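The Last Night at Jitalthorpe

Menaka ran the whole length of the pier, shoes in one hand, laughing so hard she could barely breathe. The ferry had waited! It never waited for anyone, and there it was, lit up like a birthday cake with Lutfa hanging over the rail and yelling her name.

"You brought them?" Lutfa called.

"Nine!" Menaka held up the basket. "There were twelve, but I got hungry on the hill."

They were her grandmother's plum buns, still warm, and oh, the smell of them – butter and clove and burnt sugar, rolling right over the diesel and the seaweed. Old Gebremedhin came down from the wheelhouse and took two without asking. He ate the first with his eyes shut.

"I'd have waited till October for that," he said.

Then the ropes came off, the whole deck shuddered, and the island began to slide away behind them, every window shining. Menaka had promised herself she wouldn't cry. She cried anyway, with her mouth full, and it was the best bun she had ever eaten. 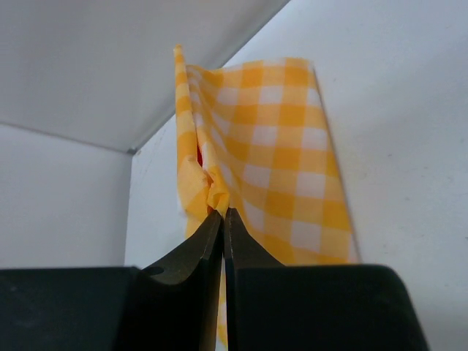 Yellow and white gingham, right for any bun basket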